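Grendis – Flower Packing and Display Assistant (part-time, Pirside workshop)

Grendis supplies artificial flower arrangements to hotels, waiting rooms and shop windows. We are looking for two assistants to arrange, wrap and pack stems at our Pirside workshop. The posts start in March and run for five months, with the option to extend. The supervisor for both posts is Irja Ikonen.

Duties

The assistant works from an order sheet. Each sheet lists the stems, the vase, the wrapping paper and the delivery box. Orders come in two types. Vase orders are arranged, checked against the sheet and packed upright. Bunch orders are laid on a sheet of paper, rolled, folded at the base and tied.

Other duties are:
Opening stem cartons and bending leaves and petals back into shape
Cutting wrapping paper to length from the roll
Dusting display pieces returned from customers
Recording damaged stems in the stock book
Clearing the table at the end of each order

A full shift covers preparation, wrapping and packing. Assistants change tasks at the midday break. Arrangements for the Cenon range are built to a fixed pattern, and stem heights have to match the order sheet. For the Güneş range the assistant chooses the placement within the color list given. 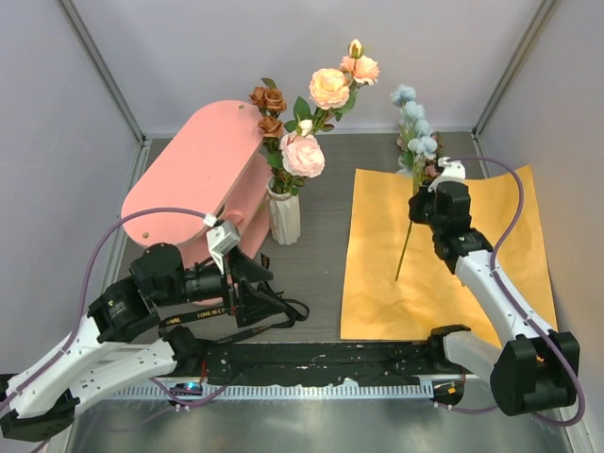

Roses and pale blooms in a white fluted vase, with golden-orange wrapping paper and light blue blossoms to the right.

Requirements

Applicants should be able to tell similar shades apart under indoor light. Cream, peach and light pink stems are stored in neighboring bins and are easily mixed up at picking. A short sorting exercise forms part of the interview.

Steady handling of large paper sheets is needed. Shiny papers show every fold, and a sheet creased across the front panel is set aside for lining boxes. Experience in floristry, gift wrapping or retail display is useful but not required. Training is given over the first 3 shifts by Tuncay Akyol, who also maintains the pattern sheets.

The work is done standing, with some lifting of cartons. Height-adjustable stools are available for preparation work. Assistants must be able to read a printed order sheet in English. Some stems have wire cores with sharp cut ends – gloves are supplied and are to be worn when trimming.

Hours and pay

Shifts run from 8:30 a.m. to 2:00 p.m., with a paid break of 30 minutes. Each assistant works 3 shifts a week. The rota is issued two weeks ahead. Pay is hourly and is set out in the information sheet, which can be requested from the office. A one-time allowance of 200 dollars is paid at the end of the first month for work shoes and an apron.

How to apply

Send a one-page letter and a list of previous jobs to Wim Dewulf at the Grendis office. State which shifts you cannot work. Photographs of your own arrangements may be included, up to a limit of five. Please do not send samples.

Interviews are held at the workshop and last one hour, including the sorting exercise and one wrapped bunch. Materials are provided. Applicants who need a seated workstation or other changes to the exercise should say so in the letter. Questions about the duties can be put to Irja Ikonen by phone between 2:00 and 4:00 p.m.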